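The Bedroom Trash Gallery

3 min read

Search this site Search Go

Rinora is the back bedroom at our place in Mullum, and it has one bin. The bin is round and black, it lives near the foot of the bed, and for most of April it was the only thing in the room doing any work. I meant to put together a gallery of the room after its cleanup. The after turned out clean and dull, so the gallery is about the trash.

A few ground rules, since Hidayah Raju asked. Anything with a lid gets opened before it goes. Anything with crumbs goes first. Nobody is allowed to say "that's a good box," a sentence that has cost me most of a closet.

I said it anyway, of course. I have a weakness for small white boxes with stiff sides, and I keep them on the theory that one day I will own something exactly that size. Sekar Kusuma once found 12 of them nested inside a larger one I had labeled "misc."

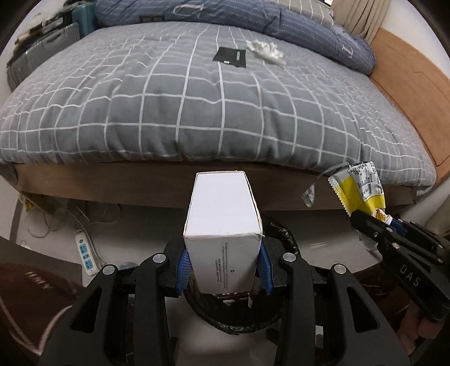

The theory has not held up. In eight years of saving boxes I have reused two, and one of those was to hold the instructions for the other. So now they go, tiny print and all. I used to read the tiny print first, which is how a ten-minute job gets to lunchtime.

Snack wrappers are easier to part with and harder to find. They drift. They get under the bed, behind the bed, and in one case inside a pillowcase, where Rizal Chong says it must have arrived on its own. Rizal eats in bed and has many theories of this kind.

A word on liners. The bin gets a black plastic one, folded over the rim, and it crinkles at every deposit. So-ying Yen wants to switch to paper bags. So-ying has not yet met the bottom of this bin in warm weather.

Flattening is the other sore point. Valeriano Sepúlveda flattens every carton before it goes in, corners square, like he's mailing it somewhere. I drop mine in whole and then wonder why the bin is full. We have agreed that he is right and that I will carry on.

Next up is the hall closet, which holds the rest of the boxes and a lamp no one will claim. Bring gloves.

Last updated: Aug 12, 2026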